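January 4, 2018

Back in after the break. Humidity in the dye room was up again, so the Hadik samples stayed in the cupboard and I did the paper ones first.

Esside batch, blue-black ink on the cotton stock. Strips cut from the sheets we put in the south window in June, with the matching strips from the drawer. The window set has gone brown at the edges of the strokes and the middle has held. Drawer set no change that I can see by eye. Meter readings are in the blue folder, not copied here.

Plosereck paper takes the ink worse than I remembered. Feathering on every line drawn with the broad nib, less with the fine one. Tried 4 drops of gum arabic solution in the small bottle – better, but slow to dry, and it smeared under the blotter. Will make it weaker next time. Bottle is labelled and on the second shelf.

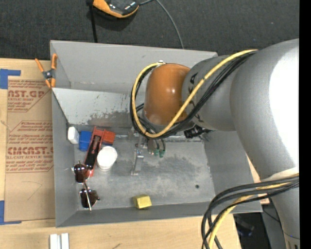 The reply from Nwachukwu on the fading question was that our window strips are no use for comparison unless we log the light as well, and that 1,000 hours in their cabinet would tell us more than another summer on the sill. They would run a second set to 3,000 if we send enough strips.

Fair point about the log. I have dates in and out but no light readings before August. Will cut 100 strips from the Esside sheets, half inked, half bare, and keep back a drawer set as before. Bare ones matter because the paper yellows too and we have been putting all of it down to the ink.

To do: order blotting paper, wash the broad nib properly (dried gum in the slit), find out if the cabinet wants strips mounted on card.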